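Chapter 11
Sorting, Stacking and the Shared Table

In this chapter
How flat surfaces fill up
The difference between storing a thing and putting it down
Handing over: the smallest unit of tidying
Labels, slots and other promises

Key terms: landing spot, holding pile, slot system, handover, drift

Every shared room has one table that everything ends up on. It was bought for something else. At Prendis, a small design office that let our students study it for a term, the table was bought for meetings, and by September it had hosted 16 of them and a great many lunches. The meetings left. The lunches, in part, stayed.

Chapter 10 dealt with closets and drawers, where a mess can at least be shut in. A table has no door. Whatever is on it is on show, and people who would never leave a can on a stranger's desk will leave one on a table that belongs to all of them. We call this drift. It works slowly and on weekdays.

The usual cure is a container. Somebody buys a box with compartments, sets it on the table and waits for order to arrive. Sometimes it does. More often the box becomes one more thing on the table, and the cards, cables and pens gather around it like guests who haven't been told where to sit. A slot system needs two decisions before it needs any cardboard: what goes in it, and who puts it there. The Clarora office, which you will meet in Case 2, skipped both and owned over 35 empty slots for most of a year.

Then there is the handover. Much of what gets cleared from a shared table passes through a hand on the way, and an open palm is still the quickest request in any language. It is also easy to get wrong. Give a person something with no place to put it and you have moved the mess about a foot. 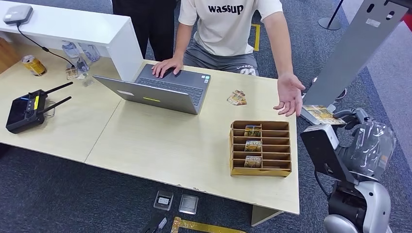 Ngọc Mai
Lead author, Chapters 9 to 12

A table in the middle of its working day. One hand is on the laptop and the other is out, palm up. The card organizer stands at one side, open at the front, while one picture card lies flat on the tabletop and another stands farther back, near the bottles. Before reading on, decide which objects you would call in use and which have merely landed. Keep your list. You will want to change it after Section 11.2.

11.1 Landing Spots

A landing spot is any surface within easy reach of a person who is thinking about something else. Counters qualify, and so do windowsills, printers and the tops of refrigerators. The corner of a table nearest the door is the classic case, and we begin there.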